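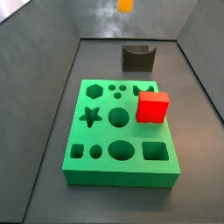 How to introduce a foam shape sorter, step by step

By Solveig Hovland

A shape sorter looks like a very simple toy, and many adults put it in front of the child with all the pieces at once. Then they are surprised when the child throws the pieces and goes away. I have used these blocks for 19 years, first in a kindergarten and now in my small play group in Kundlow, and I want to share the way I do it. It takes a little patience in the first week. After that the child mostly works alone.

What you need

A sorter block of thick foam, with the holes cut in the top. Mine has a star, a hexagon, an arch, an oval, squares and circles of different size. The wooden ones are fine too, but they are loud on a hard floor.

The loose pieces, each in one clear color.

A tray or a shallow bin with walls. Please do not skip this. The round pieces roll very far, and a child who must crawl under the sofa will forget what he was doing there. I like gray or another quiet color for the bin, so that the pieces are easy to see.

A small bag or box for the pieces that are not in use.

Before you start

Check that every piece goes in and out of its hole without force. Foam can be tight when it is new. If a piece sticks, push it in and out several times yourself, the evening before. Look also for small bits of foam left inside the small round holes. I take them out with the back of a pencil.

Pieces that are small enough to swallow are not for a child who still puts things in the mouth. Keep them away completely, also when you sit beside.

Step 1. Give only the block

Put the block in the bin, with the holes up, and let the child touch it. Most children put a finger in each hole. Some turn the block over, and this is good, let them. I give two or three minutes for this and I say almost nothing.

Step 2. Add one piece

Choose a piece with a simple form. A cube is easy to hold and it does not roll. Lay it on top of the green block, near the edge, and wait. Do not put it directly over its hole — the child should look for the place.
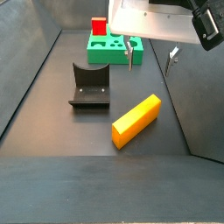
Red cube resting on a back corner of the sorter.

If the child tries the wrong hole, do not say "no". Turn the block a little, so that the right hole comes nearer to the hand. Usually this is enough help.

Step 3. Turn the block around

When the cube goes in easily, turn the block so the other long side is in front. For us adults it is the same toy. For a child of 2 it is almost a new one, and he has to search again. Stay on this step for a few days.

Step 4. Bring in the difficult forms

Now you can add pieces until there are 4 to choose from. Circle first, then oval, then star. The arch I always keep for last. It has one curved side, so it must be turned the right way before it fits, and small hands need time to understand this.

I also lay out other blocks, which do not belong to the sorter. A long yellow bar and a dark block with a hollow top are good for this.
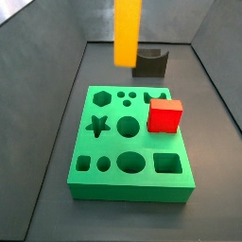

The child can compare them by hand and by eye, stand them up, lay them down, and find out which ones have no place in the sorter at all. In my group this became more popular than the sorting. I do not interrupt it.

Step 5. Put away together

End always in the same way. Loose pieces in the bag, block back in the bin, bin on the shelf. Stop while the child still likes it. Ten minutes is a long time at this age.

Cleaning

Wipe the foam with a damp cloth and a little mild soap. Let it dry with the holes down, on a towel. Do not put it on the radiator, I ruined one in this way.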